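Home | Trips | Builds | About
Search this site... Go

An afternoon at the Rustach workshop
March 11, 2020

I'd been meaning to get over to Garorville ever since I read about the two-arm build at Rustach, the shared workshop behind the old feed store. I finally made the drive, all 9 miles of it – no excuse, I know! – and spent most of my time glued to one white booth with a suitcase inside.

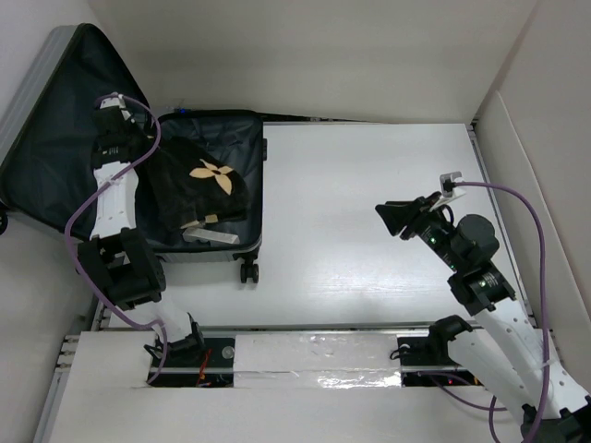 Two arms, one suitcase and that flowered black cloth.
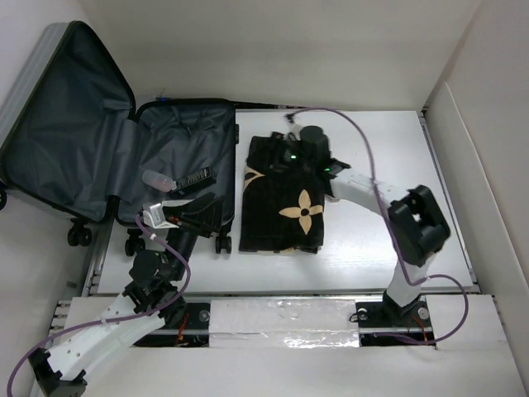 The members call the project Lashari, and they've been at it since June. What they want is a pair of arms that can pack a bag (my kids would sign up tomorrow). The wall chart says 2746 practice runs so far, and I got to stand there for 10 more. I had no idea how hard cloth is! A box stays a box, but fabric is a new shape every time you touch it.

I asked way too many questions about cables, which I'm fighting with on my own little arm at home. The tip I came away with was to leave far more slack at the wrist than looks right, then run the arm through its full reach before tying anything down. I've redone mine twice now and it's already happier.

Parking is free but tight. The coffee is two dollars and pretty awful, so stop at Itamia on the main street first and get the plum cake.

Print this page | E-mail this to a friend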